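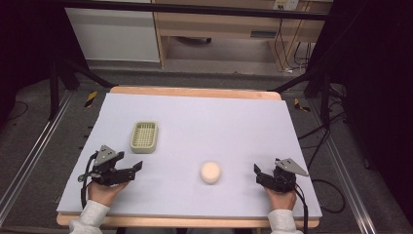
Photo: Sándor Rácz

I've been going to the Friday choir at the Skondbridge library since last August, and a few people have asked me what it's like, so I'm writing it down.

The choir is open to anyone. You don't audition and you don't need to read music. I don't, or I didn't when I started. The director is a retired school band teacher named Okonkwo, and everybody calls her by her last name because that's what her students did. She hands out a folder at the door and tells you to sit wherever the singing near you sounds easiest to follow. I sat with the altos by accident and stayed.

We start at 6:30 and spend the first 20 minutes on warmups. I thought that was too long at first. By October I could hold a low note without running out of air halfway through, so I stopped complaining.

The fall program had 4 pieces. Two were folk songs, one was a round that the kids from Foratham Elementary sang with us, and the last was a long piece in Latin that gave everyone trouble. We learned it two lines at a time. Okonkwo made recordings of each part on her piano at home and sent them out, and I played mine in the car on the way to work. There is a spot on the second page where the altos come in a beat before anyone expects them to. I missed it every week until the dress rehearsal, and then I missed it there too. I got it at the concert.

The kids were the best part for me. Their music teacher had lost half of her class time that year, and our rehearsals gave them an extra hour. They sat in the front two rows and learned the round in one evening - faster than we did. One boy asked me why my page had so many pencil marks on it. I told him I was new.

The concert was in the Firon Street church, which seats 356. It wasn't full, but the main floor was, and a few families went up to the balcony. We put a donation box by the door and raised a little over $500 for the school's instrument fund. It paid for repairs on three clarinets and a cello that had been sitting in a closet with a broken bridge.

I took the winter off because of my work schedule and went back in the spring. Half the altos were new. I ended up showing the woman next to me how to follow our line when the page splits into four staves, which I had only figured out myself a few months before.

Rehearsals start up again in August. Bring a pencil and a bottle of water. Parking behind the library is free after six, but the side door sticks, so use the front.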